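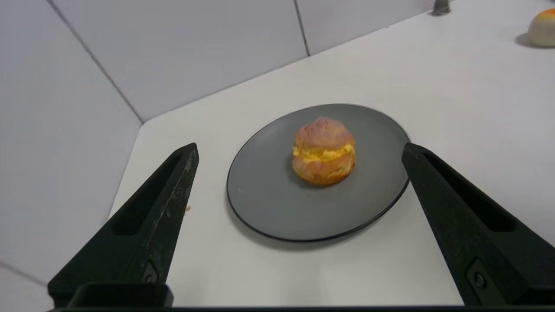
One Piece of Food, One Plate: Notes for a Talk on Serving at Home

Print this page | E-mail this page
Reading time: 5 minutes

Speaker notes, spring talks at Ponora, Nasness, 2nd April. The talk runs 25 minutes with questions after. Notes are as I spoke from them, with the reminders to myself left in.

Opening

Leave the cream puff up while people sit down. Wait for the door to close.

Say who I am: I run the tableware lending shelf at Ponora. We lend plates, platters, bowls and serving tools to households that are having people over and don't own enough. Last year we made 2,569 loans. Most were plates. A fair number were tools that people had never used before and returned with a question.

The talk is about those questions. I will start with plates and then go to tools. Baking and cooking are outside it.

Plates and color

Point at the puff. A golden-brown shell with bright yellow custard pushing out between the halves. On a dark gray plate both colors are easy to see from the back of the room. Ask the back row if they can see the custard.

People borrowing for a dessert table usually ask for white. White is fine for fruit and for anything with a dark sauce. For choux, shortbread, plain sponge and other pale or brown bakes, try a dark plate before deciding. Put one piece on each and stand where your guests will stand.

Matte dark plates do show powdered sugar and fingerprints. Handle them by the underside and wipe the rim with a damp cloth just before they go out. If you plan to dust with sugar, dust on a rack first, then move the piece across.

Plate size and placement

A single pastry wants some bare plate around it. There should be space for a fork and for whatever falls off when the fork goes in. With a filled choux bun that is usually the top half.

Placement does not need to be exact. This one is a little above and to the right of center and it looks fine. If you are plating for a big table, put them down where they land and spend the time on getting them out.

Dark on a white table also tells people where one setting stops and the next starts, which helps if you are not using mats.

A raised rim matters more than most borrowers expect. It keeps cream off the cloth when a plate is passed sideways. Our flat slates come back with more complaints than any other item on the shelf. I have stopped recommending them for anything with a filling.

(Pause. Drink of water. Ask who owns a flat slate.)

Moving soft pastry

A filled puff should be lifted from below. Use a thin, wide spatula, or clean fingers under the base. Tongs are for rolls and sausages. Squeezed at the middle, a puff loses its filling out of the side, and the plate has to be wiped and started again.

Fill as late as you can. Shells can be baked in the morning and left on a rack. Custard softens the bottom half fairly quickly.

Tools

Move on to the next picture here. This is where the questions from the shelf begin. 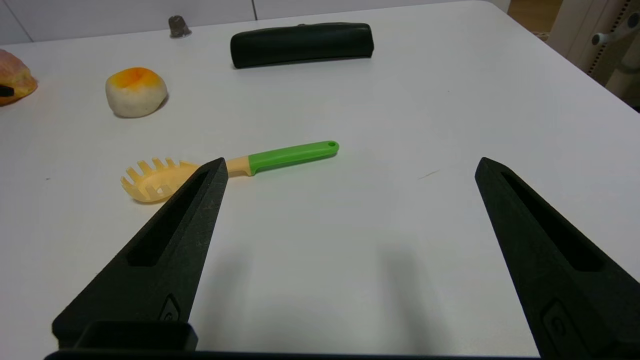 Pasta is the dish people most often serve with the wrong tool. They borrow a nice bowl, take it to the table with two tablespoons, and the first guest gets a huge tangle while the last gets the sauce. A spaghetti server solves most of it. The one lying on the table has a pale yellow head with short, rounded prongs along the upper rim and a small slot in the middle. Prongs catch the strands, and the slot lets water through if you are lifting straight from the pot. Push in, give a quarter turn, lift, and wait a moment before moving toward the plate.

The slot is also the thing I get asked about most. Many people have heard that it measures a portion of dry spaghetti. On some servers a bundle pushed through the opening does come out near a portion. Openings vary a lot between makers, so test yours against a kitchen scale once and remember the result. On a small opening you may get a child's helping.

Rounded prongs are kinder to a coated pan than sharp ones. Plastic heads should not be left resting on the bottom of a hot pan. Check the tool for its heat limit, and if there is nothing marked on it, keep it for the bowl and use a wooden fork at the stove.

Do not use it for short pasta. Penne sits on the prongs and rolls off. A large slotted spoon is better.

Setting down the tool

Where does the server go between helpings? On a spoon rest or a small side plate, to the right of the bowl, handle toward the person serving. If it stays in the bowl, the handle slides down into the sauce sooner or later. A saucer from the cupboard works perfectly well – this is the cheapest improvement I can offer anyone tonight.

One bowl, one tool. When the salad tongs start moving between dishes, you get dressing in the beans.

What we lend and what we buy

The shelf has 874 items now, all marked with a dot of enamel on the underside. Replacements come mostly from Eren, the secondhand kitchen store in Asusport. I buy plates there in odd lots and look for a dull surface, a rim I can feel with my thumb, and no chips. For tools I bend the neck gently where the head meets the handle. If it creaks it stays in the store.

January is the quietest month for loans, so that is when we go through everything and retire what is cracked or badly stained. If you have good serving pieces you no longer want, that is the best time to bring them in.

Questions I expect

Can dark plates go in the dishwasher? Ours do. Load them so they don't touch. Metal marks come off with a paste of baking soda and water.

Do you need a cake fork for a cream puff? A small fork and a napkin. Put out both and let people choose.

How do you get orange stains off a plastic server? Rinse in cold water right after the meal, then wash in hot. A day on a sunny windowsill helps with old stains.

End by pointing to the sign-up sheet by the coat rack. Lights up.

Comments

Reader from Nasness: I was the one who put my hand up for the flat slate. It is now under a plant pot.

Reader from Asusport: We tried the scale test with our spaghetti server and got far too little for an adult. Glad I checked before having the neighbors over.

Anonymous: Is there a limit on how many plates one household can borrow? I need enough for a graduation lunch.

Reply from the lending shelf: No fixed limit, but please ask two weeks ahead for large sets and bring boxes with you.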